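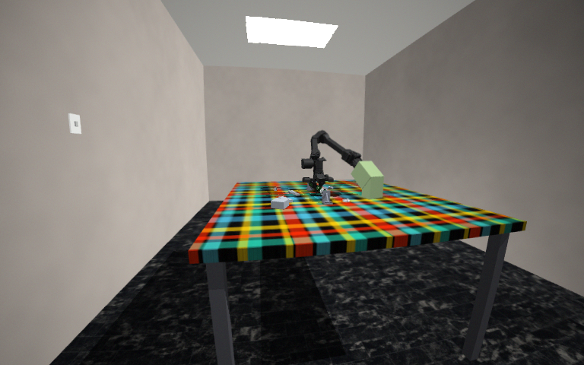
Huet Limewash Interior Wall Finish

Huet is the wall finish we kept coming back to while we were repainting our own showroom, and it's now the one we talk about most. It's a mineral paint made from slaked lime, fine chalk and earth pigments, put on with a wide brush in loose, crossing strokes. What you get is a wall with some movement in it: soft clouds of lighter and darker color that shift as the daylight moves across the room. Flat latex can't do that, and we've tried plenty of it!

The range comes from Mustitz, a small paint works that has been making lime products for plasterers for years and only started tinting them for home use after customers kept asking. There are 60 colors. Most of them are quiet ones (chalks, clays, mushroom browns, a few mossy greens), with a short run of deeper shades at the end of the card for people who want a dining room that feels like dusk all day. Our bestseller is Konodier, a warm gray-beige that goes nearly pink in the evening. Order the sample first. It looks like wet cement in the bucket and you will think we sent the wrong thing.

What it's good for

Bedrooms, hallways, living rooms, home offices, stairwells. Small rooms do especially well with it, because the mottling gives your eye something to rest on and you stop noticing how close the walls are. It breathes, so it's a favorite for older houses with solid walls. It dries dead matte and hides little dents and trowel marks better than any sheen paint we know.

It isn't washable in the way a kitchen paint is. Behind a stove or around a sink you'll want the Gultarmont sealer over the top, two thin coats, and even then we'd pick tile for the splash zone. Skip it in shower stalls.

Getting the wall ready

Bare plaster only needs dusting and a light mist of water before you start. Painted walls and drywall need a coat of Gultarmont mineral primer, which has a fine grit in it that gives the lime something to grab. Fill holes before you prime. Filler soaks up color at a different rate and a patch left unprimed will show up as a pale ghost, right at eye level, every time. Take off switch covers and outlet covers too; limewash on plastic never looks good and it flakes.

Putting it on

Two coats is normal, three for the darkest shades. Stir the bucket well, then stir it again halfway through, since the pigment settles. Use the big soft block brush and work in patches the size of a bath towel, keeping the edges wet and feathery so no hard lines form between them. Crisscross strokes give you that brushed-plaster look. Longer vertical strokes are calmer and suit tall walls. Do a whole wall without stopping for lunch, and stop in the corners.

It goes on dark and see-through and dries several shades lighter. Please don't judge it wet! Leave it overnight, open the curtains in the morning, and have a look then.

Each wall will dry a little differently, and the one that gets the least light may read as a whole other color. We love this about it. If you'd like the walls to match more closely, brush the shadier one with the next shade up on the card.

Safety

Lime is alkaline, so wear gloves and eye protection, and cover floors and window glass. Splashes wipe off easily with a damp cloth if you catch them right away. Keep it away from kids and pets until it's dry. The smell is faint, a bit like a rainy sidewalk, and it clears by the next day.

Details

Finish: dead matte, clouded
Colors: 60
Coverage: 300 square feet per gallon, one coat, on primed drywall
Sizes: sample pot, quart, gallon
Thinning: clean water only
Recoat: next day
Cleanup: water, before it dries
Shelf life: one year unopened, kept from frost
Item number: 236

Goes well with

Gultarmont mineral primer, white, quart or gallon
Gultarmont matte sealer, quart
Block brush, wide, natural bristle
Huet color card, hand-brushed swatches

Tinted gallons are mixed to order and can't be returned. Sample pots ship from stock.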